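Posted November 2022 by Eduardo Samonte
Filed under: Bench Notes / Faith & Practice Group
Comments (5)

Prayer card coding, second pass

Picked up where we stopped before the break. All the cards from Galang and Gatby are now typed in, 2479 of them, and the boxes are back on the low shelf with the lids taped. If you open one, tape it again. The Gatby cards were stored in a damp closet and the ink on the older ones comes off on your fingers.

The question as the two parishes put it to us: does the Rimatham course change how people pray? The course material says yes, on nearly every page. People come in asking for things, and they leave giving thanks and praying for others. The cards were dropped in a box at the back of the church before, during and after the course ran, so in theory we should be able to see it.

I have doubts, and I want them written down before we run anything, so that I can't pretend later that I had different ones.

The cards are anonymous. We don't know who wrote before and who wrote after. If the tone shifts, it may be that the same people pray differently, or that different people are writing. At Galang the box was moved from the side door to a table next to the coffee in June, right when the course began. The side door is where people come in when they want to sit alone for a while. The coffee table is where you go when you're in a decent mood. I would expect happier cards from that move with no course at all.

Also the card itself changed. The old one says "Please pray for" and then has lines. The new one says "I thank God for" at the top and "Please pray for" underneath. You print "I thank God for" on a card and you will get thanks. I raised this on the phone with the Galang office and was told the new card was "more in the spirit of things." Fine, but it's a different instrument.

Gatby kept the old card the whole way through. So Gatby is the comparison I trust, even with the smeared ink. It is also the smaller pile, naturally.

Coding scheme. Yuk-lan Wei and I settled on five codes: asks for self, asks for another person, thanks, praise, and other. We argued longest over cards that ask for a family member. "For my son to come back to church" is on paper a prayer for another person. Yuk-lan says code what is written. I say a good share of those are about the parent. We are coding what is written, and I'm recording that I don't like it. She is right that once we start guessing at motives we may as well write the cards ourselves.

"Other" is filling up faster than it should. A lot of it is names with nothing else. A card that just says a first name, sometimes twice. Is that a prayer for another person? Probably. Could be thanks. Could be somebody who died. Leave in other for now and mark N in the notes column.
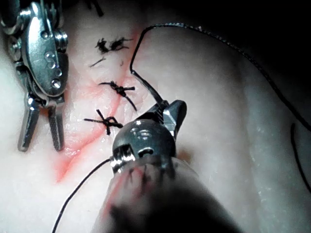
Tissue phantom, black suture along the incision line.

Agreement check. We each coded the same 121 cards without talking. Thanks and praise are where we split, as I expected. I can't reliably tell "Thank you Lord for your goodness" from "Lord you are good," and I'm not sure the person holding the pen could either. The course workbook makes a lot of that difference (there's a whole evening on it), so if we merge the two codes somebody will complain that we threw away the thing the course teaches. If we keep them apart, we're reporting our own coin flips. I lean toward merging and saying so plainly in the write-up. Yuk-lan wants one more round with a tighter rule: thanks needs a named gift, praise doesn't. Worth trying. I'll be surprised if it helps.

Drasa gave us trouble again. It splits a card into two records whenever there's a blank line in the text, and people leave blank lines all the time, for all sorts of reasons. Half the cards with a signature came through as one prayer plus one record reading "God bless." Those went straight into praise if you weren't paying attention. I had not been paying attention. Redid mine from the start of the Gatby set. Setting is under import, "treat as single entry," and it does not stay on after you close the file. Check it every time.

About the testimony sheets. The Rimatham people sent a folder of them along with the course books, with a friendly note suggesting that we might "let the stories speak alongside the numbers." I read them all. Some are moving, and there's one from a man who hadn't said a prayer out loud since his wedding that I've thought about since. But they were collected on the last evening, after dinner, by the table leaders, from people who had stayed to the last evening. We have nothing from anyone who quit after the second week. I asked if there was a list of who dropped out and got no answer on that point, though I got an answer on all the others. The sheets stay in their folder. They can be quoted as what they are, and I don't want them in the same section as the card counts.

Yuk-lan's objection to all this, which I promised to put down in her words: "You'd have found a reason to distrust the cards whichever way they came out." Maybe so. I go to a church that ran a course very like this one, and I sat through it, and I came out praying about the same as I went in, only with more friends. That may well be coloring things. She hasn't taken any such course and says she has no stake. I think everyone who works on this has a stake somewhere.

She also pointed out that a prayer card may just be a poor place to look. What people put in a box for a stranger to read is not what they say at the side of the bed. I don't have a reply to that. It would sink the project if we took it all the way, so we will put it in the limits section and keep going, like everybody does.

To do:
- Recode the thanks/praise splits with the named gift rule, separately, no peeking at each other's column.
- Ask Galang for the exact week the new card went out. "Early summer" won't do.
- Pull the N cards into their own sheet.
- Find out who emptied the box at Gatby and whether anything was taken out before it got to us. The office said private ones were "handled." Handled how?
- Fix Drasa import notes on the wall, the current ones are wrong and they're mine.
- No results to either parish until the recode is done. They have asked twice. If they phone, pass it to me.

Added later: Yuk-lan found a Gatby card coded as other that says, in full, "Please fix the heater." Leaving it in other. She wanted asks for self.

Tags: prayer, parish life, coding, small groups
Share this post | 5 comments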